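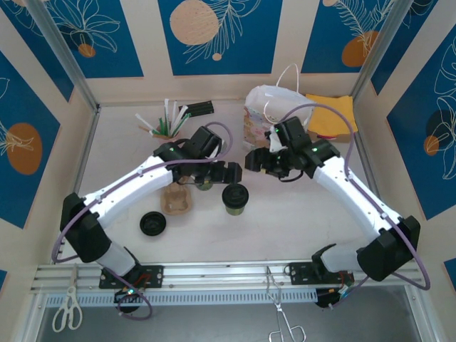

Two cups, one bag, napkins in the corner.

The Order for 218

by the night counter

Two drinks. That was all it said on the slip. Two drinks, bag, carrier, napkins, go.

I'd had the carrier out already. Brown one, the pulp kind that leaves dust on your sleeves. First cup in, lid on, press all the way round with the thumb until it clicks. Second cup. Lid. Wrong lid, or right lid and my hands were wrong. Took it off, put it on, took it off. Another lid from the pile.

Phone going. Pudell again, the building across the road, they order like they're being chased.

"Is 218 out yet?"

"Going now."

It was not going now.

Straws. White ones, green ones, the ones in paper. She always wants paper, the woman in 218, she wrote it once on a slip in capitals and I've kept to it ever since. I have never seen her. Eight months of slips. Two drinks every time, same two, one sweet and one with nothing in it at all, and I had made up a whole person for the second drink. Tall. Quiet. Reads the back of things.

Then tonight, under the order, in the little space for notes: only need one but please make both.

I read it standing up with the bag half open. Read it again.

Okonkwo Street was wet, you could hear the tires. Clock over the door said 9 and then it said a bit past and I still hadn't moved. What do you do with that. You can't write back. There's no box on a slip for writing back.

So I made the second one properly. Wiped the rim. Turned the lid so the hole faced front, which I never do, no time. Napkins, took too many, put some back, took them out again. Two straws in paper. I thought about leaving one out and it felt like the meanest thing a person could do, so two.

Phone. "Is 218—"

"Coming down the stiars with it now," I said, and I wasn't, we don't even have stairs.

Bag up. Handle over the wrist. Carrier flat, flat, keep it flat. Out the door and across, no coat, past the Memov sign with the dead letter, in through the side. Elevator out. Up, then, on foot, with the ice knocking about.

218. A mat. One pair of shoes, small.

I set it all down and knocked and was meant to go, the rule is you knock and go. I got as far as the corner. Heard the latch. Heard the bag rustle and then nothing for a good long while.

Then a voice, not loud. "You remembered the paper ones."

I said yes. I said it to the wall, round teh corner, out of breath. Then the phone went again and I ran.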